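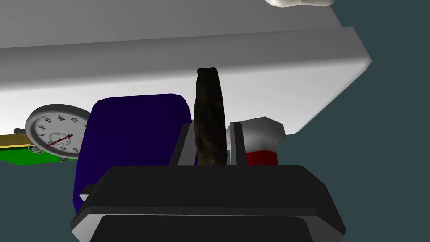 Urix Simulation Users Forum
Topic: Right gripper drops held object after scene reload

skaltulura_lab
1/15/21
We wish to report a recurring fault in release 672. When a scene is reloaded while the right arm is holding an irregular object, the grip force returns to zero and the object falls. The left arm is not affected. The fault occurred in 82 of 308 trials. No error was written to the log.

tamura_desk
Thank you for the report. Please confirm whether the hold command is sent again after the reload. The manual requires this step, and we do not consider its absence a software fault.

skaltulura_lab
The command is sent again in every trial. The controller accepts it and reports a closed grip while the measured force remains at zero.

Jeltmont_QA
We have observed the same behavior with rough meshes only. Smooth blocks stay in place. Our view is that the contact points are not rebuilt on reload.

tamura_desk
We respectfully disagree. A contact problem would affect both arms. Please test with the time step set to 800 microseconds.

Jeltmont_QA
Tested as requested. The object still fell. We also regard the false grip status as a safety matter, as our operators use the same status signal on the physical cell. We have suspended transfers there.

tamura_desk
Noted. The status signal has been entered as a separate ticket with high priority. The question of contact points remains open. Please attach both controller logs.

skaltulura_lab
Logs attached for the right and left arms.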